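FOR IMMEDIATE RELEASE
March 5, 2024

Vondolo opens Wistden showroom, adds trade counter and free offcuts for schools

Stone and worktop supplier Vondolo has opened its second showroom, on the Joltcombe road in Wistden. Doors open from today. Full slabs on the floor, not just sample squares, plus a trade counter at the back with its own entrance and parking for vans.

The new site covers 3,953 square feet, in the old carpet warehouse next to the tyre place. It replaces the small Wistden sample room over the bakery, which closed in November. Orders placed through the old sample room are not affected and customers dont need to do anything.

On display: 50 slabs at any one time. Marble, granite, limestone, slate and a growing range of stone-effect surfaces, which now make up a large part of what the company sells for family kitchens. Stock changes every few weeks. Anyone wanting to see a particular slab should ring first.

"People were choosing a whole kitchen from a piece the size of a coaster," said Vojtěch Rusnák, managing director. "Then the worktop goes in and the veins go somewhere they weren't expecting. We want them to stand in front of the real slab and tell us which bit goes by the sink."
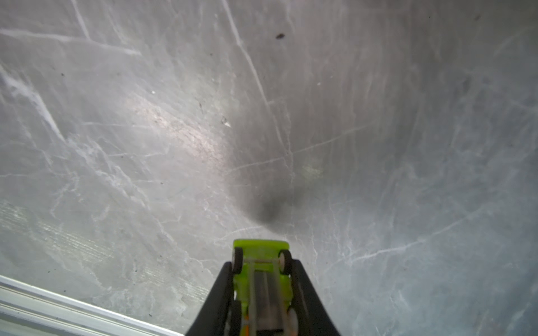

Veined greys have been the strongest sellers at Joltcombe for two years running and will get the biggest share of floor space at Wistden. Customers can mark up a slab with tape before cutting, and the fabrication team works from a photo of the tape. Worth doing with a busy pattern. On a mid grey like the one under the little lime-green car, some of the pale veins run long and fairly straight while others wander off in fine cracks, so turning the template even slightly gives a very different worktop. Light matters too, as glare can turn a patch of grey nearly pinkish white. Showroom staff will switch the overhead lights off on request so slabs can be seen by the window.

Also new is the Jurčo range, a set of matt finishes for bathrooms and utility rooms. Six colours to start with, two more planned. Prices are on the boards in the showroom and include templating and fitting within the normal delivery area. Removal of old worktops is extra.

The trade counter will stock sealants, adhesives, blades, polishing pads and cleaning products. Existing Joltcombe account holders can use the same account at Wistden. New accounts take two working days to set up, bring proof of business address.

Offcuts: the company cleared 583 offcuts from its Joltcombe yard last year, most of them given away. The scheme now runs from both sites. Schools, colleges and community gardens can collect free of charge by by arrangement. Pieces come as they are, edges unfinished, so gloves please. Everyone else can buy offcuts by weight from the rack outside.

Svatopluk Štěpánek moves over from Joltcombe to manage the new showroom.

"Bring your measurements, even rough ones," he said. "A sketch on an envelope is fine. Bring a cupboard door as well if you can get it off, it saves a second trip."

Opening hours: Monday to Friday 8am to 5.30pm, Saturday 9am to 4pm. Trade counter opens at 7am on weekdays. Closed Sundays and bank holidays. Level access throughout, toilets on site.

ENDS

Notes to editors

Vondolo supplies and fits worktops, hearths, window sills and bathroom surfaces from its yard in Joltcombe.

Interviews with Vojtěch Rusnák or Svatopluk Štěpánek can be arranged through the Joltcombe office. Mornings best.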